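Sternby Match Archive – README

Play-by-play records from the Esiddale Amateur Football League, put together from old match reports and referee cards. If you like lower-league football as much as I do, I hope you lose a whole evening in it!

What you get

The archive has two tables. The first, matches, holds 1,291 games, one row per game, with the home side, away side, ground, kickoff time, final score and halftime score where we have it. The second, goals, holds 2,993 goals, each tied to a match by match_id, with the scorer, the minute and the way it was scored (open play, penalty, free kick, own goal).

Both are plain CSV in UTF-8. Names keep their accents, so please don't let your spreadsheet eat them on import.

Where it comes from

Most of it was typed up by Lucienne Perrin from the league's yearbooks. I did the referee cards, which were a joy – one ref at the Kettunen ground wrote a full sentence on every single goal, including the ones he clearly thought were lucky. Those sentences are in the notes column exactly as he wrote them, spelling and all. 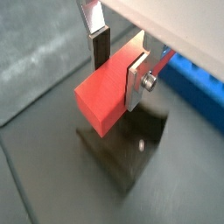

Minutes are the shakiest part of the data. Yearbooks often give only the half, and in those rows minute is blank and half is filled in. Stoppage time is written as 45+2 or 90+4, so the column loads as text. If you want numbers, split on the plus sign first.

Known problems

Cimska Rovers and Cimska Town merged and then split again, and for the years in between both appear under team code CIM. I've left them that way until I can find out which players went where.

Cup replays are marked replay = 1. Abandoned games are in the matches table with status = abandoned, and any goals scored before the whistle are kept but don't count toward league totals. Leave them out if you're building standings.

About 260 goals have no scorer. The cell is empty, never "unknown", so a simple filter will catch them.

Changes

August: added halftime scores for the cup games, fixed swapped home and away teams in one of the semifinals, renamed venue to ground.

Using it

Free for any use, with credit to the Sternby Match Archive. Corrections are very welcome, and if you have a program or a clipping to back one up, send a scan along with the match_id.

Iona Ritchie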